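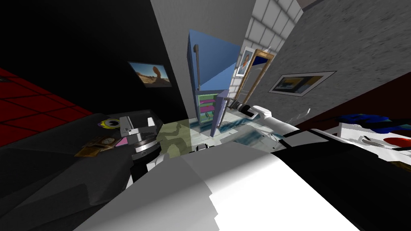

Subject: Re: [etwood-shop] Trerkach arm: sim first or metal first?
To: etwood-shop

On 29/07/2025, Fitzgerald Doucet wrote:

> Hi all,
>
> Got the last of the shoulder brackets cut at the Foltbridge shop, so
> in theory I could bolt the whole Trerkach arm together whenever I feel
> like it. Before I do, a few questions for whoever has been running the
> sim.
>
> 1. Does it have the reach for the fridge job or not? My string and
> cardboard test said yes, barely, and I don't trust string.
>
> 2. Can I leave the wrist camera where it is on the drawing? I'd rather
> not redrill that plate.
>
> 3. Is the Begay driver board going to be happy with all 7 joints
> moving together? Mine got warm with just 3.
>
> 4. Why does everybody's sim room look like a bowling alley?
>
> Fitz

Hey Fitz, and hi everybody else,

Great news on the brackets! I've been living in the sim most evenings, so I'll take these in your order, with some wandering off in the middle.

1. Reach

Yes, it gets there. I have the fridge door swung open and I can bring the gripper in right alongside it without the elbow locking out straight, which was my big worry after what happened with the old two-link arm. There's a catch, though. The base has to sit farther back than we drew it. If you put it where the plan says, the big white link swings through the exact space where the door wants to go, and you get a collision warning every single run. I moved the base back a hand's width and the warnings went away. Getting something off the lower shelves is a different question and I haven't tried it properly yet. I only trust what I've got for the door and the top half.

Also, please please please measure your real fridge door, handle included. The model handle sticks out less than the one on the old clunker at the shop, and I already know which one of those is going to scrape a finger pad.

One thing I did find useful was filling the room with junk. I started with a bare floor and a fridge and everything worked on the first try, so I learned nothing. Then I put in a sofa, a record player, a glass tabletop, a mirror and a table with stuff on it, and boy, did the planner start sweating. The glass is the mean one. The depth numbers go right through it and come back with floor, so the planner thinks there's nothing there and happily routes the elbow through somebody's coffee table. I ended up giving the glass its own collision box by hand. If you've got anything see-through near the arm at home, do the same on day one.

2. The wrist camera

I'd leave it where it is for now. I ran it with your drawing and I get both fingers plus a nice wide gap between them, and the palm only takes up the bottom of the view. I was expecting way more palm, to be honest with you, so well drawn. I tried tipping it down a bit too, and you see more floor and less of whatever you're trying to grab.

The bit I'd fuss over is finger color. The inner faces render as almost white, and against the dark wall they pop beautifully. Up against the pale tiles my finger finder gets confused and sometimes decides a tile is a finger. A strip of colored tape on the real ones would probably do it (I have a roll of the ugly green stuff if you want some).

Oh, and calibrate with the gripper open and empty. I did mine half closed like a dope and then spent an evening chasing an offset that I'd put in myself.
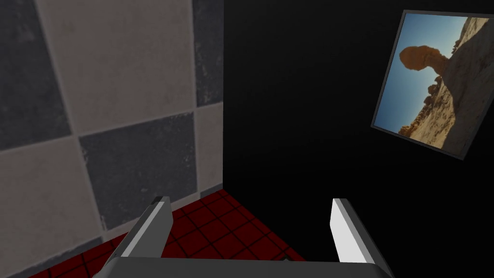
3. The Begay board

Not so happy, no. The sim won't tell you a thing about heat, so I dragged the board out to the bench and ran it with dummy loads. With everything moving at once it drew nearly 600 watts for a moment, then the board folded back and dropped two joints. It recovered on its own, but I wouldn't want that to happen with a jar of pickles in the gripper.

What worked was staggering the starts. Shoulder goes first, then elbow, then the wrist joints all together, with a tiny delay between groups. You can hardly tell by watching. It's in the config under start_order, and I've left my values in there with comments. Put a fan on it anyway. And use the fat ground wire! The thin one in the kit is a joke.

4. The bowling alley

Ha! OK, so that's my doing. The room script picks wall and floor finishes at random every time you launch it, and I let it go nuts. Red tile floor, black wall, checkerboard wall, desert pictures, the works. My partner walked past and asked if I was designing a motel.

It earns its keep, though. My first try at the door finder was trained in one beige kitchen and it was terrific in one beige kitchen. I changed the floor and it fell on its face. Now I've got 786 room variations saved on the shop drive, in the folder called rooms_ugly, and it does a lot better on the ones it hasn't seen. Shiny floors still give it trouble. The reflections get picked up as extra furniture now and then, and I don't have a fix for that. If anybody on the list does, I'm all ears.

If you want it tamer, set finish_mode to plain and you'll get gray on gray. Your door finder will be worse, but your eyes will thank you.

5. So, sim or metal?

You didn't number this one but it was in your subject line. I'd say bolt the shoulder and elbow together now and hold off on the wrist. The base position is the only thing I've changed that affects where you drill, and I'd like someone else to run it before we put holes in the good bench. Could you pull my branch and try the door approach a few times with your own handle measurements? Mine are in the notes file and they're in inches, sorry, I know.

I'm at the shop most evenings through the middle of August if you want to bring the brackets by. Bring the 5 mm hex key back too, please, the one with the red tape. I've looked everywhere and I'm pretty sure it went home in your coat.

Tess

--
etwood-shop mailing list
Reply to this message to post to everyone on the list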